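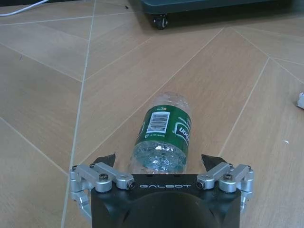
Rechnerarchitektur für Einsteiger
Skript zur vierten Sitzung: Netzteil, Kühlung, Gehäuse

Vorbemerkung

In der letzten Sitzung ging es um Prozessor und Grafikkarte, also um alles, worüber man im Bekanntenkreis gern redet. Heute kommt der Rest. Erfahrungsgemäß lichten sich an dieser Stelle die Reihen im Hörsaal, und erfahrungsgemäß stehen dieselben Leute im April in meiner Sprechstunde und wollen wissen, warum ihr Rechner beim Laden eines Spielstands ausgeht.

Wer die Folien zur dritten Sitzung noch nicht gelesen hat: bitte nachholen, zumindest den Abschnitt zur Leistungsaufnahme. Ich setze ihn voraus.

1. Das Netzteil

Das Netzteil wandelt Wechselspannung aus der Steckdose in mehrere Gleichspannungen um. Für uns relevant sind 12 V, 5 V und 3,3 V. In modernen Systemen läuft fast die gesamte nennenswerte Last über die 12-V-Schiene, dort hängen Prozessor und Grafikkarte. Die beiden kleineren Spannungen versorgen Laufwerke, USB und diverse Bausteine auf der Hauptplatine.

Die große Zahl auf dem Karton ist die Summe der Ausgangsleistung. Was davon auf 12 V zur Verfügung steht, verrät erst der Aufkleber am Gerät. Bei billigen Modellen liegen zwischen Karton und Aufkleber gelegentlich Welten. Lesen Sie den Aufkleber.

Wirkungsgrad: Verhältnis von abgegebener zu aufgenommener Leistung. Ein Netzteil mit 90 Prozent Wirkungsgrad, das 270 W an die Komponenten liefert, zieht 300 W aus der Wand. Die fehlenden 30 W werden Wärme, und zwar im Netzteil. Häufiges Missverständnis in den Übungen: Ein ineffizientes Netzteil liefert deshalb nicht weniger als angegeben. Es nimmt mehr auf. Den Unterschied bezahlt man am Jahresende beim Stromversorger.

Der Wirkungsgrad hängt außerdem von der Auslastung ab. Viele Geräte arbeiten im mittleren Lastbereich am besten und werden bei sehr kleiner Last deutlich schlechter. Ein Kilowatt-Netzteil in einem Bürorechner ist also kein Zeichen von Weitsicht. Es steht den ganzen Tag in dem Bereich herum, in dem es am wenigsten taugt.

Zur Dimensionierung genügt für diesen Kurs folgendes Vorgehen: maximale Leistungsaufnahme von Prozessor und Grafikkarte addieren, einen Zuschlag für Platine, Speicher, Laufwerke und Lüfter geben, danach Reserve für Lastspitzen einplanen. Grafikkarten können kurzzeitig erheblich mehr ziehen als im Datenblatt steht. Im Datenblatt steht das dann meistens auch nicht.

2. Schutzschaltungen

Die Abkürzungen müssen Sie für die Klausur kennen:

OVP – Überspannungsschutz
UVP – Unterspannungsschutz
OCP – Überstromschutz
OPP – Überlastschutz
SCP – Kurzschlussschutz
OTP – Übertemperaturschutz

Mein Kollege Byung-chul Lim zeigt im Praktikum, was ein Netzteil ohne brauchbaren Überlastschutz unter einer elektronischen Last macht. Das Praktikum findet im Raum mit dem Abzug statt. Bitte pünktlich kommen, nach Beginn bleibt die Tür zu.

3. Kühlung

Praktisch die gesamte elektrische Leistung, die ein Prozessor aufnimmt, gibt er als Wärme wieder ab. Physikalisch betrachtet besitzen Sie einen Heizlüfter, der nebenbei Tabellen kalkuliert.

Der Weg der Wärme: Chip, Wärmeleitmaterial, Heatspreader, noch einmal Wärmeleitmaterial, Kühlerboden, Wärmerohre, Lamellen, Luft. Jeder Übergang hat einen Wärmewiderstand, angegeben in K/W. Die Widerstände in Reihe werden addiert, ganz wie in der Elektrotechnik.

Rechenbeispiel: Ein Prozessor gibt 95 W ab, der gesamte Wärmewiderstand bis zur Gehäuseluft beträgt 0,4 K/W. Die Temperaturdifferenz ist 95 mal 0,4, also 38 K. Bei 30 °C im Gehäuse landen wir bei 68 °C am Chip. Sind es im Gehäuse 45 °C, weil der Rechner in einem geschlossenen Schreibtischfach wohnt, sind es 83 °C. Derselbe Kühler, derselbe Prozessor, nur das Möbelstück ist anders.

Zur Wärmeleitpaste: Sie füllt mikroskopische Unebenheiten und leitet schlechter als Metall. Eine dünne Schicht ist daher gewollt. Über die korrekte Form des Kleckses – Punkt, Linie, Kreuz – werden im Netz Glaubenskriege geführt. Ein Forenfaden im Archiv von Wallville hat es auf 2.781 Beiträge gebracht, ohne dass sich die Fronten bewegt hätten. Im Praktikum nehmen wir den Punkt in der Mitte, und darüber wird nicht abgestimmt.

Wasserkühlung verschiebt das Problem räumlich. Die Wärme muss am Radiator ebenso an die Luft wie vorher an den Lamellen. Die große Wärmekapazität des Wassers puffert kurze Spitzen ab, bei Dauerlast entscheiden wieder Fläche und Luftstrom.

4. Gehäuse und Luftführung

Faustregel: vorne und unten hinein, hinten und oben hinaus. Die natürliche Konvektion spielt gegenüber Lüftern kaum eine Rolle, man muss trotzdem nicht gegen sie arbeiten.

Überdruck entsteht, wenn die Einlasslüfter mehr fördern als die Auslasslüfter. Die Luft tritt dann durch Ritzen aus, der Staub bleibt überwiegend in den Filtern. Bei Unterdruck wird durch jede Ritze angesaugt, auch durch solche, von denen der Hersteller nichts weiß.

Fallbeispiel zur Übung: Das Gehäuse Benilska von Primier hat eine geschlossene Glasfront und seitlich schmale Schlitze. Ab Werk sind 2 Lüfter verbaut, beide vorne, beide hinter dem Glas. Im Messprotokoll, das Sang-wook Gil für uns angefertigt hat, dreht der vordere Lüfter im Leerlauf mit 1.105 Umdrehungen pro Minute. Das Prospekt spricht von einem »atmenden Design«. Überlegen Sie bis zur nächsten Woche, was an diesem Aufbau zu ändern wäre, möglichst ohne Winkelschleifer.

5. Aufgaben

Aufgabe 1: Ein System nimmt unter Last 360 W an der Steckdose auf, das Netzteil arbeitet mit 90 Prozent Wirkungsgrad. Berechnen Sie die abgegebene Leistung und die Verlustleistung im Netzteil.

Aufgabe 2: Ein Prozessor gibt 65 W ab und darf höchstens 85 °C erreichen. Die Gehäuseluft hat 33 °C. Welchen Wärmewiderstand darf der gesamte Kühlpfad höchstens haben?

Aufgabe 3: Skizzieren Sie die Luftführung im Fallbeispiel aus Abschnitt 4 vor und nach Ihren Änderungen. Pfeile genügen, künstlerische Begabung wird nicht bewertet.

Abgabe als PDF im Ordner Iyamu auf dem Kursserver. Fotos von kariertem Papier, quer liegend und mit Daumen, lese ich in diesem Semester nicht mehr.

Für die fünfte Sitzung bitte den Abschnitt über Massenspeicher vorbereiten und einen Kreuzschlitzschraubendreher der Größe PH2 mitbringen.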